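Subject: Re: [weddingfilm] second shooter for Skistdale, January

Sorry for the slow answer, been buried in edits. Comments under yours Mekdes.

Mekdes Fikre wrote:

> Hi all, I have a couple booked at the Skistdale boathouse in
> January. Ceremony on the dock, dinner upstairs, then everybody
> walks over to Jesholm for the fireworks. Couple wants one long
> film plus a short one for family who can't travel.
>
> Has anyone filmed there in winter? How bad is the light upstairs?
> And what do you charge for the short film, seperate or thrown in?
>
> Mekdes

Did one there two winters ago, smaller party. Dock is lovely until 4:15 pm and then it's gone, you're shooting silhouettes. Push hard for a 3:00 ceremony. Couple will say the invites are printed. Push anyway, ours moved it and were glad.

Upstairs is dim, warm bulbs all along the beams and one cold window at the end. I put the head table facing the window for speeches and left the rest alone. Fast lens, no lamp. The DJ brought purple lights, ask first.

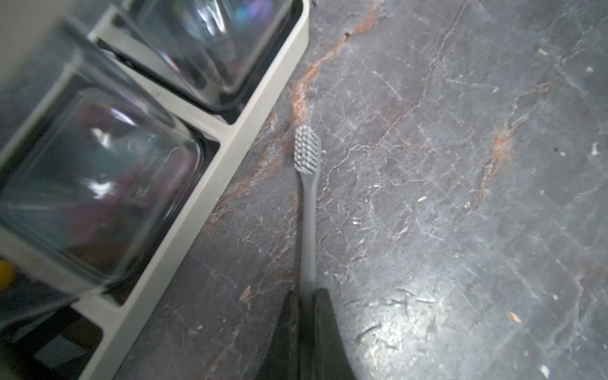 How many cameras do you need for the dock?

Three if you can get them, one locked off on the shore looking back at the couple, one on the aisle, one roaming for parents. With two I'd drop the roamer and grab the parents at the hug line after. Wind is awful, so put a recorder on the groom AND one on the officiant. I lost most of a vow there to a scarf rubbing the mic.

Money. I quote the short film on its own, 624 on top of the main package. If they book the long one with speeches in full I bring it down a bit. Don't throw it in. It's 5 minutes on screen and takes me as long as teh ceremony edit, mostly picking music they both like.

The Jesholm walk: path is unlit past the gate. Go ahead of the guests, get them coming towards you with the house behind. The fireworks people (Danko, when I was there) will tell you where you can stand if you call the week before.

Travel, I charged them for one night at the Jamton inn. Roads were icy and I wasn't driving home at 1 am with the cards in my bag.

I'm free most of January if you still want a second. Send me the running order when you have it, even a rough one, and whether they're doing a first look becuase that changes when I need to be at the dock.

Off to a client call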